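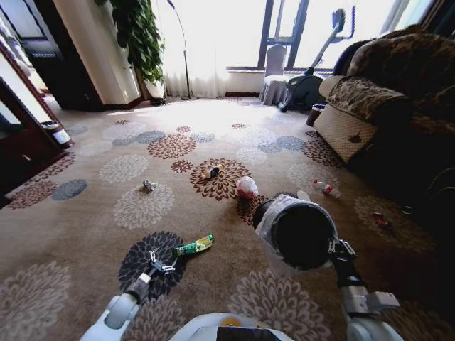
Still writing the novel, yes

Quick one before work. Draft 2 is alive. Barely. I moved the whole story from the city out to Unden, a lake town I made up on the bus, and now everything in chapter one is wrong. The trams are gone. The bakery is gone (sad, loved that bakery). There's a ferry now, and I know nothing about ferries.

Goal is 500 words a day. Monday's count was 567 and I was unbearable all evening. Then two days of nothing. Then I cut 900 in one go, the entire wedding speech, because it was just me being funny at people.

Kept one line from it. Might put it on a gravestone in chapter nine. 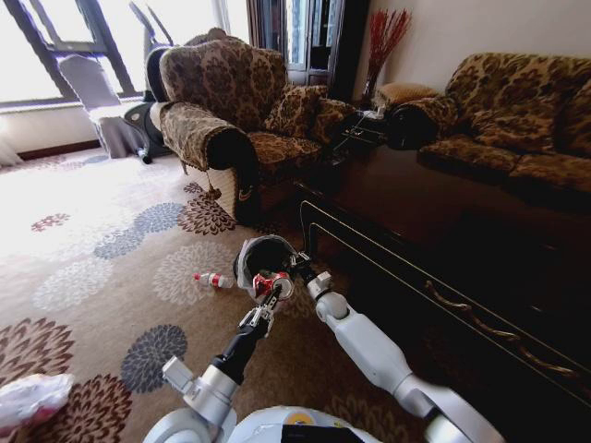

Draltance, March

Writing this bit from the library, the upstairs desk by the radiators. Warm, a bit too warm. Reread the first fifty pages on paper and wow, the commas. Also my narrator "sighs" on nearly every page. She needs a doctor.

Bigger problem is the sister. She shows up, says somthing wise, leaves. Real sisters borrow your coat and lose it. So I'm giving her a debt and a bad car and a reason to be on that ferry at six in the morning.
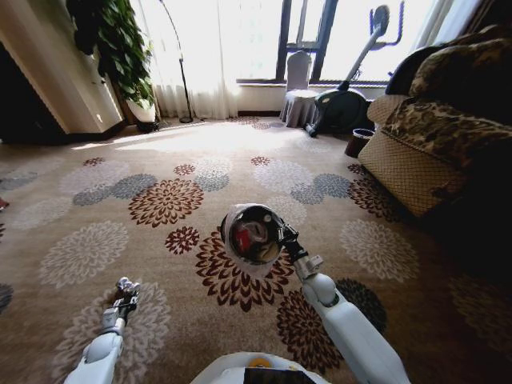
Which means the ferry has to run at six. So now I'm reading old timetables for fun. Is this research or is it hiding? Dont answer that.

Switched notebooks too, the Drulari one with the gray cover. Paper's thinner, ink goes through, so I only use the right hand pages. Left side is for complaints. Left side is filling up faster.
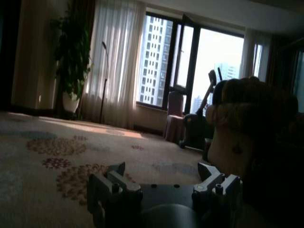 And the title has to go. I've hated it for months. Current front runner is "Slow Water" but that sounds like a plumbing issue. Suggestions in the comments please, nothing with "daughter" in it.

Ok, bus. More when the sister's car breaks down.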